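I grew up in a house where a torn pillowcase became a dust rag, and the dust rag became something to wipe the dipstick with, and only then was it allowed to be trash. I thought everyone lived that way until I moved to Skosholm and saw what people put out at the curb.

My argument is a small one. I think towns should pay for a mending room the way they pay for a library, and I think it would cost far less than most folks suppose.

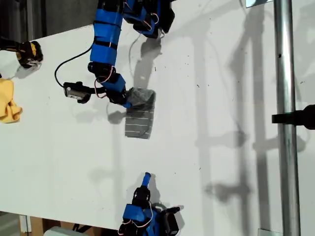

*The worktable from above.*

We've had one here for 3 years, in the back half of the old Rumesier shoe store. It opened with about 200 dollars' worth of thread, needles and patches, plus a heavy old Gromex sewing machine that still skips a stitch when the weather turns damp. I went the first time with a coat lining I was too embarrassed to show a tailor, and I came home with a lining that held and a recipe for plum cake. 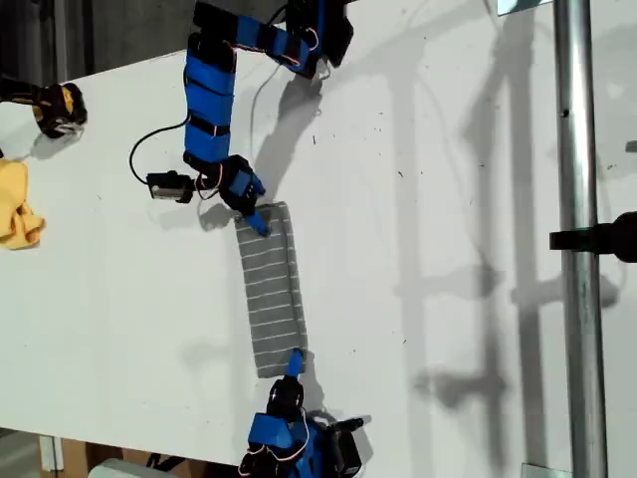

## What the money buys

The room costs the town 900 dollars a month, heat included. I've heard that called a luxury, and I do understand the feeling - the roads are bad and the pool roof leaks. But a family that can keep its school clothes going another winter has money left for something else, and that counts for a good deal in August, when the shoe and backpack bills all land together.

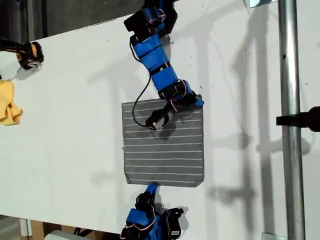
Why not leave it to the repair shops?

Because the shops can't afford to do the little jobs. Chaiyaporn, the alterations place on the hill, does beautiful work on suits and wedding clothes, and they'll tell you themselves that a dish towel with a frayed hem isn't worth writing up a ticket for.

There's also the plain pleasure of it, which I'd be sorry to leave out. My own darning is lumpy and I'm fond of it. I wear the lumpy socks to the grocery store and think about them, warmly, in the checkout line.

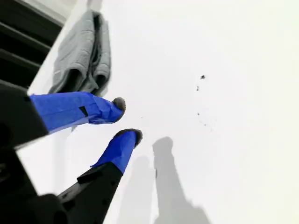 *Blue tape and gray pads, up close.*

The budget meeting comes up again this fall, and I'll be there asking for another 100 dollars a month so the room can stay open evenings. People who work all day have holes in their sleeves too.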